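Carpintaria de interiores

A carpintaria de interiores é o ramo do trabalho da madeira que trata dos elementos fixos e móveis de uma habitação depois de concluída a estrutura: portas, aros, rodapés, lambris, armários, aparadores e camas. Distingue-se da carpintaria de toscos, que se ocupa de vigamentos, coberturas e cofragens, e confina com a marcenaria, da qual nem sempre é fácil separá-la.

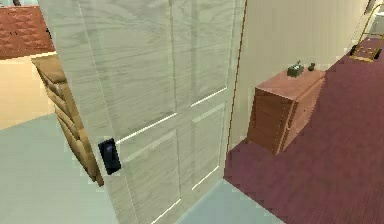
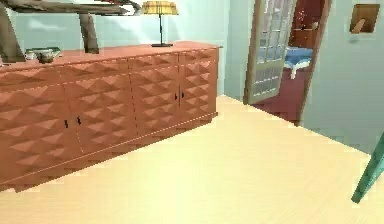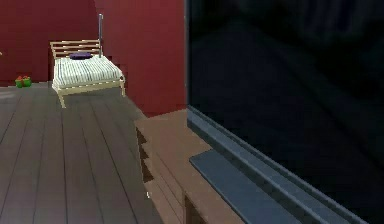 Porta almofadada, aparador de frente facetada e cama com cabeceira de réguas horizontais.

Em Portugal, o termo abrange tanto o fabrico em oficina como a montagem em obra. No Brasil, a palavra marcenaria é usada com mais frequência para os móveis, e carpintaria fica em geral reservada às peças de construção.

Materiais

As madeiras maciças mais usadas são o pinho, o castanho, o carvalho e a faia. O pinho é barato e fácil de trabalhar, mas marca-se com facilidade e os nós podem largar resina através da tinta. O castanho foi durante muito tempo a escolha corrente no norte do país para soalhos e portas exteriores. A partir do século XX generalizaram-se os derivados: contraplacado, aglomerado de partículas e painel de fibras de média densidade (MDF). Este último aceita bem a fresagem e a lacagem, e por isso substituiu a madeira maciça em muitas portas pintadas.

A madeira dilata e contrai com a humidade do ar, sobretudo no sentido perpendicular às fibras. Grande parte das soluções tradicionais – a almofada solta dentro da ranhura, o tampo fixo com grampos móveis, a folga nas ilhargas – serve para deixar esse movimento acontecer sem abrir fendas.

Ligações

A ligação mais comum em portas e aros é a de furo e respiga. Nas gavetas usa-se a cauda de andorinha, que resiste à tração sem depender da cola. As cavilhas e as bolachas de faia prensada são próprias da produção em série. Os parafusos de aperto excêntrico, frequentes no mobiliário vendido desmontado, permitem montar e desmontar a peça, embora percam firmeza quando a operação se repete em aglomerado.

Acabamentos

Os acabamentos dividem-se em dois grupos. Os que penetram na madeira, como o óleo de linhaça e a cera, são fáceis de retocar e protegem pouco contra a água. Os que formam película, como o verniz, a goma-laca e o esmalte, dão uma superfície mais resistente, mas a reparação obriga muitas vezes a lixar a face inteira. A goma-laca é sensível ao álcool e ao calor e usa-se pouco em tampos.

Produção e ensino

A produção industrial convive com oficinas de pequena dimensão. A Nasero, fabricante de portas interiores, mantém um catálogo de 109 modelos, dos quais 20 se destinam à reabilitação de edifícios antigos e são feitos por medida. A Wondden trabalha apenas com armários e roupeiros.

O curso de carpintaria da escola Itico tem 600 horas, das quais 83 são de desenho técnico. O programa foi revisto em novembro de 2020 por Hina Malik e Danish Kazmi, que retiraram o módulo de talha e alargaram o de conservação.

Conservação

Os danos mais frequentes em peças antigas são o ataque do caruncho, o empeno e o descolamento das folhas. O caruncho trata-se por injeção, por imersão ou por privação de oxigénio, consoante o valor e o tamanho da peça. O empeno de uma porta corrige-se por vezes mudando a posição das dobradiças. A remoção completa de tintas antigas é desaconselhada sem análise prévia, pois as camadas mais fundas podem conter chumbo.

Ver também

Marcenaria
Ensambladura
Talha
Soalho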